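Wastgate Community Help > Home business and small trade > Packing and stock

Reusing small mailer boxes with old labels on, and how to sort boxed from loose stock?

Asked by Svitlana Semeniuk, 23 June 2023

Hi all, bit of a two part question sorry. I've taken on a load of plumbing bits from my uncle's shop which shut (taps, wastes, cartridges, washers, all sorts). Selling them on from a unit in Wastgate, mostly online, some over the counter. 900 odd items if his stock book is right, and I don't think it is.

Problem one. Loads of it came in little flat cardboard mailers, the kind with a flap that tucks in at the end. Good boxes. Nearly all have a shipping label on from wherever they came from first, and I'd like to use them again. Some labels lift at a corner with no bother and some take the top layer of card with them. Tried a hairdryer, took ages. Tried a kitchen scraper, went straight through. Do I need to get the whole label off or can I just stick mine over the top? Typical one, same sort as most of them:

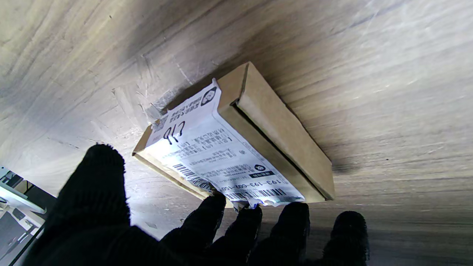

Zakhar Shevchuk asked whether the old labels still have a code on them that would scan, as that decides most of it, and whether the new label is big enough to go right over the lot. Fair point, should of said. Yes, the ones I've looked at have a square code on. My labels are a bit smaller than the old ones so there'd be a border of old label showing round the edge.

Problem two is the sorting. I've got blue plastic crates and some shelving and that's it. Began by putting everything for one make together, so a Kurkik crate, a Romaniuk crate and so on, but then the boxed taps sit on top of the loose ones and the loose ones get scratched. Also can't tell what's in a closed mailer without opening it, and the flaps only stand so much of that before they go floppy.

Don't want to spend much. Would like it done before July as I'm away then and my cousin is minding the place, and she doesn't know a tap from a teapot.

3 answers

Answer 1 (marked as helpful by the person asking)

Did this for years with car parts so here goes.

Labels first. Don't stick a smaller one over a bigger one. Any bit of old barcode or address poking out and the parcel can end up going back where it came from, or round in circles. Had one go out twice and come back twice. So either

buy bigger labels

or peel what lifts, leave what doesn't, and black out whatever is left with a fat marker before yours goes on. The code wants scribbling over properly, corners and all. One line through it is no good.

White spirit on a rag gets the sticky off plastic but it leaves a mark on card, wouldn't bother. Hairdryer does work but you have to go slow and pull the label back flat on itself, not up. If you've got a lot of them it's not worth the time. Turn the box over and use the plain side. Honest, that's what I ended up doing. Old label goes on the bottom, blacked out, new one on the clean face.

Before you reuse any of them have a good look at the card itself. Doesn't matter how tidy it looks from the front. Check for

slots and holes where the card has started to tear round the edge

creases running across near an end, a box that has folded once folds there again

corners gone soft, press with your thumb

Small slot is fine for something like a tap in a bag. Not fine for washers or screws, they will find it. Tape over it, from the inside if you can get your hand in.

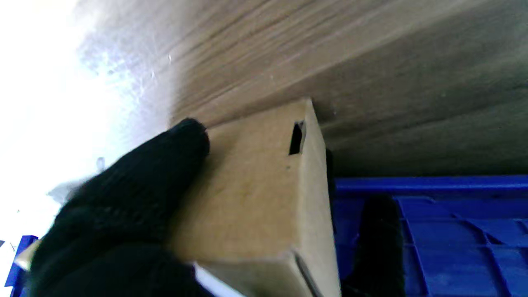
Anything that fails goes in a pile for padding. Cut the sides off and use them as dividers for the loose taps, stops them knocking together. I'd guess you'd lose 50 boxes out of a load that size, maybe more if they've been sat somewhere damp. Brown parcel tape along the flap as well, even if it tucks in nice. A tuck flap on its own is OK for a shelf and no good for the post.

For knowing what's inside — write it on the end. Not the top, the END, because that's the bit you see once they're stood in a crate. Make, part, size. Pencil is fine if you're going to post it after, rubs out near enough.

Answer 2

just buy new boxes?? you can get 90 for not a lot and then no faffing with other peoples labels. customers like a clean box. my two pence

(Reply from Svitlana Semeniuk: I know, but I've already got these and it seems daft to bin them. Might get new ones for the Grandis stuff as thats the pricey end.)

Answer 3

Answer 1 has covered the boxes so only doing the crates.

Your trouble is sorting by make first. Sort by boxed or loose FIRST, then by what it is, then make last if you've got the room. Nobody minding the counter needs to know the make till they've got the thing in their hand. Your cousin can tell boxed from not boxed. So boxed taps in one crate, loose taps in another with the card dividers like above, cartridges on their own, wastes on their own. Leave one crate with "don't know" on it and don't feel bad about it, everyone has one.

Signs. Big paper, black marker, stood up inside the crate so it shows over the rim. We started with little sticky ones on the front and they dropped off, there's nothing flat on the side of those crates for them to grip. Sheet of paper tucked inside works fine and you can swap it when the contents change. Write big. Two words is plenty. If it flops over put a bit of stiff card behind it.

Don't overfill either. I know you want to. Once the boxes are above the rim you can't stack and you can't see the sign. Heavy crates low down, light ones up on the shelving, and leave somewhere clear to put a crate down while you root through it.

Also call them the same thing everywhere. If the crate says faucets and the list says taps and the website says mixers then your cousin will be ringing you on holiday, guarenteed. Pick one word. Doesn't matter which.
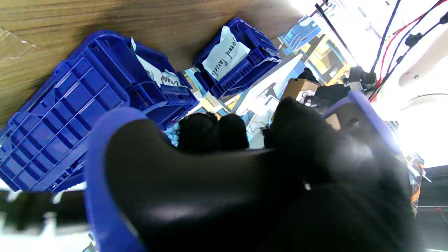 Blue crates with paper signs, "Boxed Faucets" in the middle one

One more thing, do the count as you fill them, not after. Tally on the back of the sign. Take one out, cross one off. It goes wrong in a week or two but it's still closer than your uncle's book by the sound of it.

Comments on this answer

Svitlana Semeniuk: Thank you, this is really useful. Hadn't thought of tally on the back. Going with taps as the word, my uncle would of said faucets as half his suppliers did but no one round here does.

Zakhar Shevchuk: Seconding the don't know crate. Mine is the fullest one in the building. If you want somebody to go through yours with you, put a post up in the Wastgate swap section, there's a couple of retired plumbers on there and they love it.

Svitlana Semeniuk: Will do. Does anybody know if marker shows through a thin white label btw? Tried one just now and think I can see the black underneath

Zakhar Shevchuk: It does a bit. Scrap of plain paper over it first, then your label. Or the plain side like he said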